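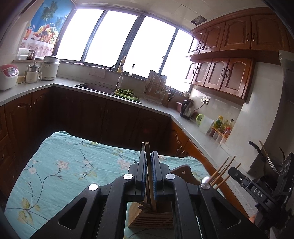

By Maarten Visser

Ainhoa closed the blue pads on a chopstick and held it upright over the block.

"Three hundred and what?" she asked.

"You're supposed to be at 500 by June," Qiuyue said. She had the other gripper. "Jurkico doesn't pay for drops."

They had been in her aunt's kitchen in Deditville since 11. Pick up a chopstick, put it in the block, take it out again. The model had to learn it from people, and the people had to do it at different speeds, with small mistakes left in.

"Do a mistake," Qiuyue said.

Ainhoa tilted her wrist.

"That looked fake."

"It was fake. You asked for it."

Her aunt called from the hall to ask if they were staying for lunch. The greens were for lunch — there was enough for two more.

"After this one," Ainhoa said, and lowered the chopstick toward the slats.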